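Tue 6 November

FOR IMMEDIATE RELEASE

# Veltdale gets a shared lunch hour, and I'd love you to come and eat with us

**VELTDALE** - Hello! I'm Krystyna Malinowski, and for the last few years I've run the lunch counter at Skanau, the soup and dumpling place on the corner across from the old Jakubowski hardware store. I've never written a press release before (my sister says they're supposed to sound like a bank wrote them, and I told her that's not happening), so please bear with me, because I've got news and I'm very excited about it.

Starting in February, Skanau is opening its back dining room every weekday for what we're calling the Long Table. You come in, you sit down next to whoever is already there, and you get a bowl of soup, bread and a drink for one flat price. There are 42 seats, no reservations and one menu a day. If it's beet soup day, it's beet soup for everybody!

The idea came from my own lunch break, which for years I spent standing up next to the dishwasher with a spoon in one hand and my phone in the other. Then last winter our heating went out up front and we had to squeeze the whole lunch crowd into the back for a week. People who had been ordering from me since the day we opened, and had never said a word to each other, were suddenly passing the salt and arguing about snow tires. When the heat came back on, three of them asked me if they could please keep sitting in the back.

So I started asking around. I left paper slips by the register for a month, and 96 of them came back filled in. Most of you wanted somewhere to sit for longer than ten minutes. A lot of you work alone, or from home, and miss having people to eat with. And a surprising number of you had strong feelings about dill, which I have read and will be ignoring.
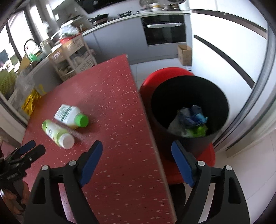 The price took me the longest to work out. I wanted it low enough that you could come two or three times a week without thinking too hard about it, and I also have to pay the onion bill. We've landed on eight dollars, with refills on the soup until the pot is empty. Kids eat for half. If eight dollars is a stretch for you this week, tell whoever is at the counter and pay what works, and that's the end of the conversation.

Zirkano, the bakery down on Mill Street, is baking all the bread. They're doing a dark rye for us and a soft white roll for the people who don't trust rye (you know who you are). Their ovens are already going by the time I wake up, and they've promised us 80 rolls a morning to begin with. We'll see if that's enough. I have a feeling about the days we do chicken noodle!

## What's on the menu

We'll run the same five soups for the first few weeks while the kitchen finds its feet, and after that we'll start swapping things in. Here's the opening lineup:

- **Monday:** beet soup with potatoes and sour cream on the side
- **Tuesday:** split pea, with or without smoked sausage
- **Wednesday:** chicken noodle, my mother's version, with a lot of parsley
- **Thursday:** mushroom and barley
- **Friday:** tomato and rice, plus dumplings if I've had time to make extra

Two of those are made without meat from the start, the pea soup can go either way, and the tomato is dairy-free until you put the cream in yourself. We'll write what's in each pot on the board by the door. Please ask about allergies anyway - I would much rather answer the same question all day long.

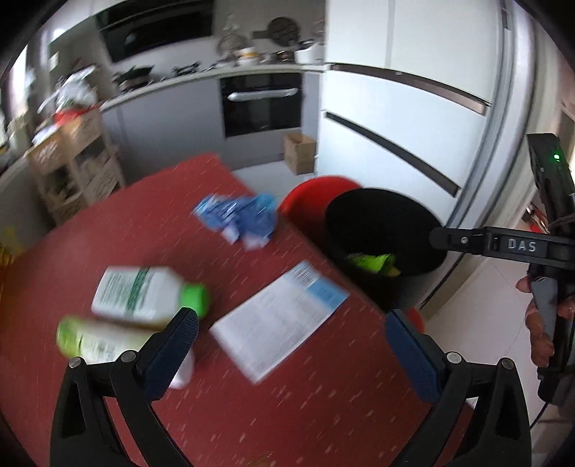

## When and how it works

The Long Table runs from 11:30 to 2:00, Monday through Friday. The front counter stays open exactly as it is now, so if you like your takeout and your peace and quiet, nothing changes for you and I still love you. To get to the back room, come in by the side door on the parking lot side. It's level with the ground, and we've widened the aisle so strollers and wheelchairs can get all the way down to the end.

You can stay as long as you like up until 2:00. Bring a book or a crossword. Bring your knitting! The one thing I'm asking is that phone calls happen outside. We tried a few test lunches this fall with almost 40 people in the room, and one loud call about a car lease took over the entire table.

## We're hiring, too

I'm looking for two people to help with the lunch shift, one in the kitchen and one out in the room. You don't need restaurant experience for the room job. You do need to be able to carry four bowls and like talking to people, or at least be good at pretending. Shifts are 10:00 to 3:00, lunch is included (obviously), and we pay for training time. Stop by after the rush and ask for me.

## Come try it early

Reporters, neighbors and anyone else who has read this far are invited to a tasting in the back room the week before we open. We'll have small bowls of all five soups and plenty of Zirkano's bread, and you're welcome to ask me anything, take pictures, and tell me the pea soup needs more pepper. I'll post the day on the front window and on the chalkboard outside once the new stove is hooked up and inspected.

## Press contact

Krystyna Malinowski, owner, Skanau, Veltdale. The best way to reach me is to come by the counter after 2:30 on a weekday. If you call during lunch I probably won't hear the phone, but leave a message and I'll get back to you the same evening.

###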